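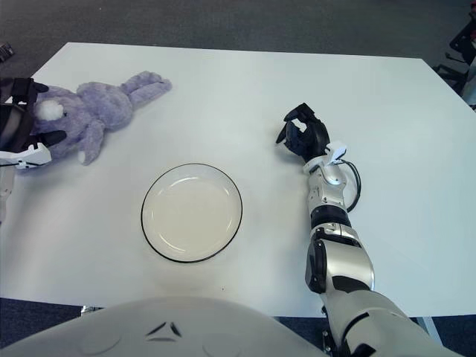 Table 2, plush rabbit and glass plate.

Print this ticket | E-mail this ticket

Pisosstead Facilities and Furnishings Support
Category: Furniture, tabletop surface
Location: Maldonado Building, ground floor activity room
Requester: Consuelo Orozco
Status: Closed, with follow-up in November

Problem as reported

The requester states that glassware placed on the white rectangular table slides when the table is bumped, and that lavender fibers are left on the surface after the plush rabbit has been set down on it. The clear plate with the thin black rim is the item most often affected. The requester asks whether the tabletop is defective and whether the table should be withdrawn from use.

Initial response, 9:40 a.m.

The ticket was assigned to the furniture desk. The requester was asked to confirm whether any polish or spray had been applied to the table, and whether the table rocks when pressed at the corners.

Requester reply, 11:15 a.m.

A spray polish was used on the table for roughly 4 weeks. The table rocks slightly at one corner. The rabbit was laundered at the start of the same period and has shed more than usual.

Site visit, 2:30 p.m.

The technician found a film of polish across the tabletop. A plate set on the film moved with light pressure from one finger. On an area wiped with warm water and dish soap, then dried, the same plate stayed in place. The underside of the plate was clean and free of chips.

Two leveling feet were found to be sitting higher than the others on the carpet. Both were adjusted, and the table no longer rocks.

Loose fibers were removed with a damp cloth. The polish film had been holding them on the surface. No staining from the plush was found, and the seams of the rabbit were intact, including the seam at the tail.

Resolution

The full tabletop was washed twice and dried. The table is not defective and remains in service. The Pultholm replacement top placed on hold for this ticket has been released back to stock.

Instructions to the room

Clean the table with dish soap and water only. Do not apply spray polish or wax. Brush the rabbit before returning it to the table, and wipe the surface before setting out plates. Report any further rocking under this ticket number.

Requester comment, 4:05 p.m.

Confirmed. The plate is staying where it is put. Please advise whether the same cleaning instructions apply to the Jumari side tables in the hallway.

Furniture desk reply, 4:20 p.m.

The same instructions apply. The leveling feet on those tables will be checked during the November visit.

Print this ticket | E-mail this ticket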